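Speaker notes: small inn owners' meetup, Friday, December 17, 2021
Talk title: What a guest wants to know before they book a room

(Get some water first. Say hi to the back row. Wait for the coffee line to sit down.)

Hi everybody! I run Skanotton, a bed and breakfast with four guest rooms, and I'm going to talk about the words on your website. The room pages, mostly. I rewrote all of mine in September and I have opinions now.

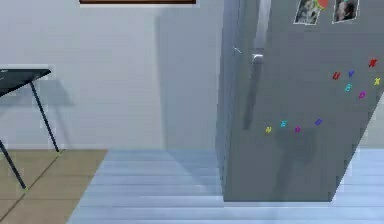
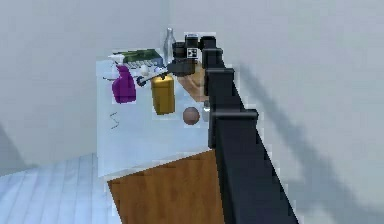
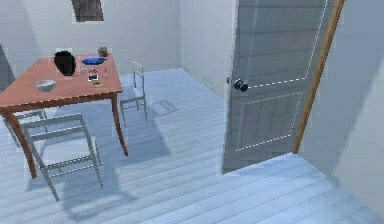
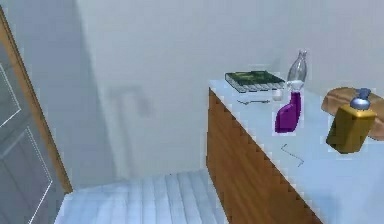 OK, so my old page for the Brirker Room (that's our upstairs corner room, named after the creek) ran to 588 words. I'm going to read you the first line, please be kind: "Step back into a gentler age as the Brirker Room folds you in its quiet embrace." I was so proud of that line! It sat there for years. And all that time people kept calling to ask me the same thing, which was how big is the bed.

It's a queen. The word queen was in there, way down near the bottom, after the part about the birdsong.

(Pause for the laugh. If no laugh, keep moving.)

So what I did was keep a notepad by the phone. Every time a person called before booking, I wrote down their question in their own words. Bed size came up again and again. So did stairs, and whether the bathroom is in the room or down the hall, and what time breakfast is, and can my mother have breakfast earlier than that because she gets up at five. Parking was a big one too. We're on a narrow lane and folks with trailers worry about it, and they should, I've seen some things on that lane.

Then I took the notepad and wrote the page straight off it. Bed first, then bathroom, then stairs. The Brirker Room has 28 steps from the front door, counting the porch, and I put that number right on the page. I was scared to do it. I thought it would cost me bookings, and maybe it did lose me one or two, but those folks would have been standing at the bottom of my stairs with a suitcase and a bad knee, feeling awful, and so would I.

(Hold up the printed page, the old one and the new one. Old one is in the green folder.)

You don't have to throw out the pretty stuff! I love the pretty stuff. The Munasinghe Suite still has a whole paragraph about the window seat and the pear tree, and people quote it to me when they check in. It just comes second. I also made myself say which direction the window faces, and I've had so many nice notes about that from early risers.

A word about names. If your rooms have names, put the plain facts next to them everywhere, even on the booking button. A guest looking at "Munasinghe" on a tiny phone has no idea if that's the one with the tub. Mine says "Munasinghe Suite, king bed, tub, ground floor" and it looks clunky and I don't care one bit.

Breakfast. Tell them what it is. "Gourmet breakfast" could be anything. I list what I cooked last week and I change it when I remember to, so not as often as I should. If you bake, say you bake. If it's a basket left at the door, say that, plenty of people like the basket better and they'd be thrilled to know.

Booking sites, quickly, I know some of you use Drurkura like I do. Their description box on my account stops at 1,000 characters. Paste in a long page and it gets chopped wherever it gets chopped. Mine used to stop halfway through the word "heirloom." Write a short one on purpose and read it on your phone before you save it.

(Check the clock. If running late, skip the pets part and go to questions.)

Pets: say yes or no, say the fee, say if the yard has a fence. "Please inquire" just means more phone calls, and I was up to my elbows in biscuit dough for most of mine.

I've got blank notepads on the table by the door. Take one home and put it by your phone. OK, who's got a question?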